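Zorka hand grippers review: can two fingers fold a shirt?

Posted 2020-01-24

Every year a laundry robot is promised for next year. I wanted to know how far off it is, and the cheapest way I found to get an answer was to take the robot's hands and leave out the robot. The Zorka grippers from Holmgren are a pair of robot-style hands that you hold yourself. You do the seeing and the thinking, and the grippers do the touching. If a person can't do a chore with them, a machine with the same fingers has little chance.

A pair costs $420. I have used mine for six weeks, mostly on laundry, with some dishes and a bit of parts sorting at work.

In the box you get the left and right grippers, the marker cubes with their black-and-white squares, two cables and a thin manual. The manual covers setup well and says almost nothing about use. Mounting the cubes is easy. The Stemgate software, sold separately, reads the cubes and stores where each hand went, so that the motion can be played back on an arm later. I ran it on an older laptop and had no crashes, but it takes a long time to start and it loses its settings if you unplug one side.

Cloth is where I spent most of my time. A T-shirt sounds like an easy job, and with bare hands it is. With the Zorka you have to plan. You choose a spot, come in at a low angle, close, and check that you have one layer and not two. Sleeves are a fair test because they have to come up and over without dragging the body of the shirt along. 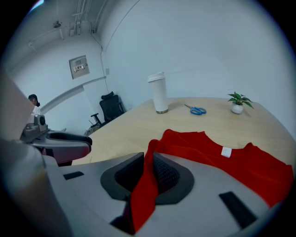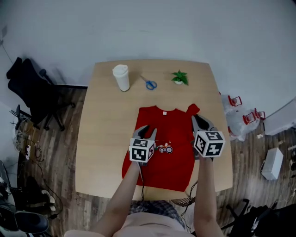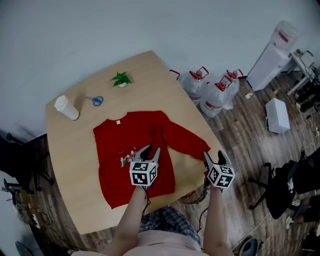

A red top on the table and the grippers at work on it. In the second picture, a sleeve is on its way up.

Grip on cotton is good. I had expected thin jersey to slip, and it rarely did. Thick sweatshirt fabric is also fine once you have hold of it, though getting a first pinch on a flat piece takes a few tries. Dress shirts were the worst. The collar springs back, and the fingers are too wide to deal with buttons, so I gave up on buttoning after the first evening.

Smoothing is the other weak point. People flatten cloth with the palm without thinking about it, and there is no palm on these. You end up wiping the shirt with the side of a finger, which moves the wrinkle more often than it removes it. My finished shirts would pass in a drawer but not on a store shelf.

Speed improved with practice. In the first week, six shirts took me most of a lunch break. By October, when I had already borrowed an earlier pair for a few days, I had thought I would never get faster, but this time I did. I am still much slower than I am with my own hands.

On dishes, mugs and plastic bowls are easy. Plates lying flat are hard to start, and I would not try wine glasses. At work, sorting brackets and caps into bins went better than anything at home. The parts are stiff, they come in a few known shapes, and a bin doesn't care how neatly a part lands in it. If you run a small shop and are wondering which chore a machine will take first, I would look there long before the laundry.

I also had a short trial of the Dornik folding station at a trade show. It is a real machine with no one holding it. It folded towels well. Shirts had to be laid out flat by a person first, and one that came in with a sleeve inside out stopped it completely. That matches what I see with the grippers. The fold is the easy part. Finding the right corner in a heap, turning things right side out and noticing a mistake are all still done by me.

A few practical notes. The grippers are comfortable for short sessions, but my wrists complained after an hour. The cable on the left side gets in the way when you reach across your body – tape it to your sleeve or run it over your shoulder. Clear the table more than you think you need to, as it is easy to catch a cup with the back of a gripper while you are looking at the fingers.

Good: firm hold on cotton, simple setup, solid build.
Bad: wide fingers, poor for smoothing, weak manual, software costs extra.

I would buy them again for testing and for teaching. As a guide to whether you should wait for a laundry robot before replacing your dryer, they say don't wait. Stiff parts and bins are close. Shirts out of a basket are some years away, and buttons further than that.

Rating: 4 out of 6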